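Disclosure Clocks Should Start With the Customer

Most debate about breach disclosure concerns the length of the deadline. Legislators propose shorter periods, industry associations ask for longer ones, and the final number settles somewhere between the two. Far less attention is paid to the moment from which the number is counted. In the view of this office, the starting point matters more than the length, and the way it is usually defined today serves the supplier of software at the expense of the people who depend on it.

Consider the case of Flusum, a remote maintenance agent installed on controllers, packing lines and building systems. Its vendor, Trerner, learned in August that an intruder had gained access to the server from which updates were signed. The company's contract with its customers required notice within 10 days of a "confirmed incident affecting the integrity of the product." Trerner gave notice on the last day of that period, and its lawyers have since stated that the contract was observed in full. On the plain wording, they are right.

The period, however, was counted from the day on which an outside forensic firm delivered its written findings. The first internal alert had been raised 32 days before that. During those weeks, Trerner's engineers rotated their own credentials, rebuilt their own workstations and moved their source code to a separate network. Customers continued to accept updates from a server that its owner no longer trusted.
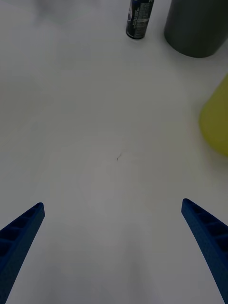 Allia was one of those customers. It runs a light assembly and testing site at Abu Hammour and had Flusum installed on 181 devices. When the notice arrived, the site's security staff had to establish which devices had received updates during the period in question, which of those could be taken out of service, and which supported work that could not be interrupted without prior agreement. The notice itself ran to two paragraphs. It named the affected component and recommended "heightened vigilance." It did not list file hashes, version numbers or network addresses, and it did not say when the intruder's access had begun.

No evidence has been published that a malicious update reached Allia or any other customer. That is welcome, but it should carry little weight in judging the rule. A notification duty exists so that those exposed to a risk can act while the question is still open. If it is judged only by whether harm followed, every late notice will look acceptable until the one that does not.

The usual defense of the confirmed-incident standard has three parts, and each deserves a serious answer.

The first is that early alerts are often wrong. Any organization with a working monitoring program will see suspicious activity daily, and a duty to report all of it would bury customers in messages they could not use. This is true of alerts in general. It is much less true of alerts that have already caused the supplier to change its own behavior. A company does not rebuild its engineering workstations over a routine false alarm. Where a supplier has judged the evidence strong enough to justify protecting itself, it is hard to see on what principle the same evidence is too weak to share with those downstream.

The second is that disclosure may warn the intruder. Investigators sometimes need time to observe an attacker before closing the door, and a public statement can ruin that work. A notice to customers under a duty of confidence is a different matter from a public statement, and many industries already exchange sensitive information on those terms. Where law enforcement asks in writing for a delay, the rule can provide for one, with a fixed end date and a record of who made the request. Trerner has not claimed that any such request was made.

The third is liability. A supplier that reports a suspicion may find its own words quoted against it in court. This concern is real, and it probably explains more delay than the other two combined. The proper remedy lies in the statute. A good-faith early notice should not be admissible as an admission of fault, and a supplier that gives one should receive credit for it when penalties are set. At present the incentives run the other way: the careful company that speaks early accepts legal exposure, while the company that waits for its consultant's report is treated as having done nothing wrong.

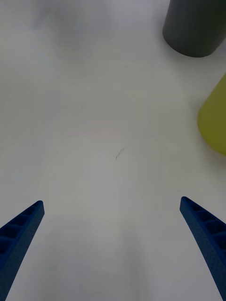 Blue gripper fingers over a white tabletop, with two cylindrical objects to the right.

We therefore propose that the notification period begin at the first of two events. One is confirmation of the incident, as now. The other is the first protective measure taken by the supplier in response to suspected compromise of a product, a build system or a signing key. Protective measures leave records. Change tickets, access logs and purchase orders all carry dates, and an auditor can read them. The test would be easier to apply than the present one, under which a supplier can move the starting line simply by choosing when to commission a report or when to accept delivery of it.

The content of the notice also needs attention. A message that asks customers to be vigilant transfers responsibility to them without giving them the means to discharge it. At a minimum, a first notice should identify the affected product and versions, give the earliest date on which compromise is suspected, and state whether customers should suspend updates. Technical indicators should follow as soon as they are available, in a form that monitoring tools can read. Where a fact is unknown, the notice should say so. Security staff are accustomed to working with incomplete information and are poorly served by its absence.

Smaller suppliers may object that they lack the staff to meet such a duty. The burden should not be overstated. The proposal does not require a finished investigation, and a first notice of the kind described fits on one page. A supplier that cannot produce a list of its own customers and the versions they run has a difficulty that no deadline will cure, and its customers would be wise to learn of it before an incident. National response centers could help by publishing a standard form and by relaying notices on behalf of firms that ask them to.

Buyers have work to do as well. Allia signed the contract that contained the confirmed-incident clause, as did every other Flusum customer, and few of them appear to have questioned it. Procurement departments negotiate service levels, payment terms and uptime in great detail, then accept standard security language with little change. A clause tying notice to the supplier's first protective measure can be added to new agreements today, without waiting for a legislature. Large buyers in particular have the weight to insist on it, and smaller ones would benefit from the terms they obtain.

Trerner has announced that it will review its notification procedures and has moved its signing keys to dedicated hardware. Both steps are sensible. The company has not said whether the review will consider the date from which its obligations are counted. Customers renewing their agreements this year should put that question to it in writing and should ask for the answer to be included in the contract.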